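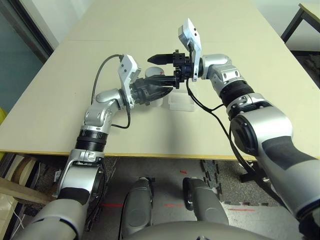

Figure 4. A white cup with a small red mark and a small plastic box, side by side on the beige tabletop.

4.2 Pale containers on a pale surface

We were surprised by how much the color of the table mattered. Our first round of work, in November, used a dark kitchen counter, and the small containers practically announced themselves. On the light table the same kinds of items asked a lot more of the eye. A white cup is still easy enough to find when it throws a soft shadow, and a red mark near the rim helps a great deal. Clear plastic is another matter. What people see first is often an edge or a shadow, and only then the box.

The Pomare survey gave us a good way to look at this more closely. Forty adults each sorted small household containers on a light tabletop, for a total of 1448 placements. They were asked to put things "where you would want to find them again" and were given no other rule. We logged the order of placement, the distance to the nearest neighbor and the distance to the front edge of the table.

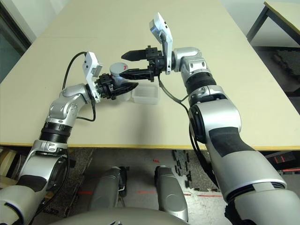 Pairing was by far the most common habit, and it is a lovely one to watch develop over a session. People set a see-through container down next to something solid and white, usually less than a hand's width away, and then used the solid item as a landmark when they came back for the other. In the sessions where a cup was offered early, it tended to become the anchor for everything that followed. In the sessions where it came late, people often moved two or three finished placements to make room beside it — even though we had told them they could stop whenever they liked.

The front edge worked in much the same way. Participants lined up boxes with the edge and left round containers standing free. Lids complicated the picture. A capped cylinder was treated as put away, while an open cup was treated as still in use and kept within easy reach. This agrees nicely with the Prekora interviews, in which 19 of 97 respondents brought up lids before we had asked about them.
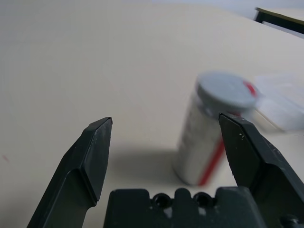
Declan Tipoki, commenting on a draft of this section, objected that reach and finding are mixed together here: an open cup may stay close simply for drinking from, with no thought of where it will be found later. We think this is a fair point. The present data cannot separate the two, and the Famo follow-up will use lidded and open versions of the same container, set out at equal distances from the seated participant.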